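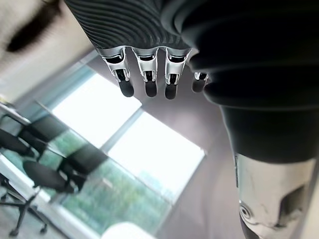 The Vesutside workshop occupies the upper floor of a former grain office and has 300 members, most of whom come to mend bicycles, turn table legs or use the laser cutter. Since September it has also been home to Mernero, a two-armed household robot that its builders hope to teach to sort and fold clothes.

The project is led by Melaniia Fedoruk, who joined the workshop to repair a sewing machine and now keeps the robot's build log. The log stands at 1702 entries. Many are brief ("wrist cable rerouted again"), while others run to several pages and include the arguments that led to a decision.

Members settled on clothing at an early meeting. A shirt has no fixed shape, and a hand that can pick up a cup without trouble may still close on nothing when it meets a sleeve. The group chose a bed as the work surface, as that is where many households sort their washing, and a bed brings its own difficulties. The sheet wrinkles under the load, and garments slide towards the edge.
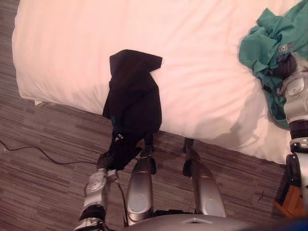
Progress is measured in attempts. The group set itself a target of 1000 recorded trials before making any further change to the hands, a rule adopted after a spring in which parts were altered every week and no two results could be compared. Each trial begins with garments on the bed and ends when the operator calls a stop. Dropped items are entered in the log in the same way as successful lifts.

The control software, known as Flesulero, was written by members over two winters. It treats the left and right arms as separate workers that must ask each other for room, an arrangement that is slow but easy to follow when something goes wrong.

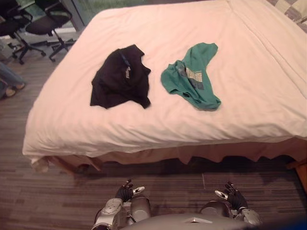
Nazarenko would have started with towels. A towel has four corners and no sleeves, the argument runs, and a group working in its spare time should take the simpler problem first. The point has been raised at several Monday meetings and is recorded in the minutes without a resolution.

Fedoruk accepts that towels would have produced quicker results. Her view is that the hands would then have been designed around towels, and that the group would have faced a second rebuild on reaching shirts. The present fingers have rounded black tips, and the question of how firmly they should press remains open. 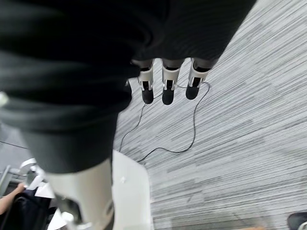
The fingers of one hand, with dark fabric over the upper part of the hand and arm.

Cabling is the next item on the work plan. The group intends to shorten the longer runs and to agree a standard route along each arm, so that a member who has missed a month can still find a fault. A written guide is in draft and will be kept beside the log.

Members wishing to take part must complete 3 supervised sessions before operating the arms. Evening places are available from seven o'clock, and no experience of electronics is required.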